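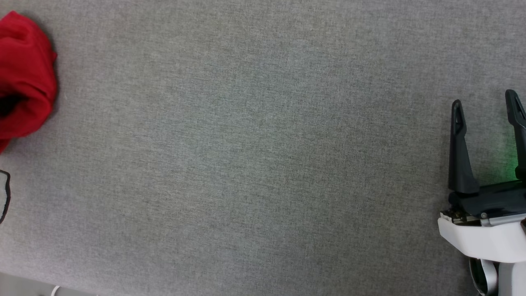 Thursday, pm

Cloth folding bench, carried on from this morning. Grey table cover stays. Tried the bare top again before lunch and everything skated, so no more of that. Humphreys weave is the heavier one, doesn't ruck up when you pull a cloth across it. Lint is a pain though – brush down between runs, with the stiff brush, not your sleeve.

Red cloth: start crumpled, left side, middle kept clear. Don't pre-flatten it!! Half of last week's starts were basically folded already and no use to anyone.

Cloths from Prosora, order 1578. Red ones softer than the Olo lot, they slump when dropped and hold a crease less. Good for us. Olo ones go stiff after washing, keep for wiping up.

Washing – 2 cycles, no softner, spin at 1000. Line dry, the dryer shrinks the hems.

Box 1397 is the clean box. Used ones in the Skiltetby crate by the sink, please, not back on the shelf. Found a damp one in with the clean agian.

To do
– more red, down to the last pack
– iron the grey cover, corner has a curl in it
– try dropping from elbow height, see if the heap comes out rounder
– lamp by the window buzzing, swap tube

Stopped at 4.40. Fold notes are in the other book, will copy over tomorow.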